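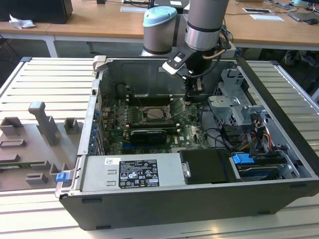
Rules again. Spent most of today on the rules and not much on the robot, and I'm still not done, draft is due at Oyelaran tomorrow and I have one and a half pages. The lever one is the one I keep rewriting. Old wording, from December: "Socket lever shall be secured before any arm motion over the board." Fine on paper. But look at the case on the slats, lever standing up, processor sitting in the socket, gripper hanging just over the board. That's a normal position for us. Half the job is lever-up. So the rule as written is one we'd break every single run, and a rule you break every run teaches people to skip the page. New wording: lever up is allowed, but it gets called out loud and typed in the log, and the arm goes to slow speed over the socket side. Slow means the Stavard slow setting, not whatever feels slow to you at four in the afternoon.

Jan 9, 2022, Trerkmont. Cold in the building. Coffee machine is still out.

Other stuff while I remember it.

Cables. We have nothing in writing about cables inside the case and we need it. The power bundle, red and yellow and orange and black, runs along by the drive cage and down toward the corner, and there's all kinds of room for a finger to hook one. I want: loose bundles tied back or held down before the arm is enabled. Tied with what? Twist ties leave metal ends. Velcro gets in the way of the drive sled. Put "non-metal tie" and leave it at that, let them argue.

Also the arm's own cables, the ones trailing off the gripper. Slack check at full reach, both directions, before the first run of the day. I do it. I don't think it's done when I'm out. Not going to write that in the draft but I'm writing it here.

The fixture plate. My notes say "fixture to be clamped" and then nothing about which side or how you know. Somebody asked me last month if a plate just resting there counts as a fixture and I said no, and then said well it depends, which is a bad answer from the person writing the rules. It doesn't depend. If the arm takes a position from it, it gets clamped. If it's only there to hold parts, it can sit. Write that down exactly like that.

Loose parts on the slats — yes or no? Leaning no. Small boards laying around next to the plate end up in the gaps sooner or later. A tray. One tray, labeled. I know, I know, more labels.

Desk behind the cell. Papers and the mouse are fine with me. Food no. Wipes and tissues in the bin, I'm as guilty as anyone.

Went through the run log for the count they wanted: 1,096 entries since we started keeping it, and only 12 with the pre-check box blank. Better than I was afraid of. But a checked box is a checked box. Some 90 of them have no initials, so who knows who checked.

Lunch was crackers. Then back at it.
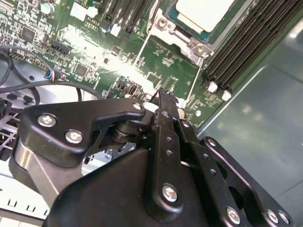
Podside notes / Contact and touch-off

This is the part I was dodging. What counts as contact?

The supplier's sheet says "avoid unintended contact with the workpiece." Useless, everything turns on unintended. With the serrated tip of the finger down on the board like that, just by the little USB port, is that a touch-off or a crash? From the log you can't tell. You'd have to ask the operator, and the whole point is you shouldnt have to.

So, trying this:

Any touch on a bare board is named before it happens. Where, and with which finger.
No touch inside the socket frame. None, not even slow.
No touch on memory slot latches unless the task is memory.
If the tip lands and it wasn't named, stop, log it, look at the spot with a loupe before going on. No blame. But log it.

Is the loupe overkill? Maybe. The bright glare on these boards though, a whole band across the middle can wash out on the wrist camera and you're guessing at what the tip is on. Should be a lighting rule too. Something like "no glare band over the target area in the wrist view, move the lamp or move the case." Needs better words. Put it in as 2 sentences and flag it.

Static. Wrist strap for hands, sure, everybody knows. Gripper grounding — have we ever measured it? I have it as a yes on the old sheet with no date and no number next to it. That's not a yes. Changed it to "to be measured." They won't like seeing that in a draft. Too bad.

Screws on the linkage plates: check for tight weekly, I'd say. Was monthly. One working out and dropping into a case would be a very long afternoon.

Who can sign off a deviation? Left blank. I don't want it to be me and I think it's me.

Still to write: the e-stop bit, the definitions, a better title than Bench Rules Draft. Definitions first tommorow, because I used "case" and "chassis" and "unit" all on page one for the same thing. Print it before nine, toner permitting. Bed.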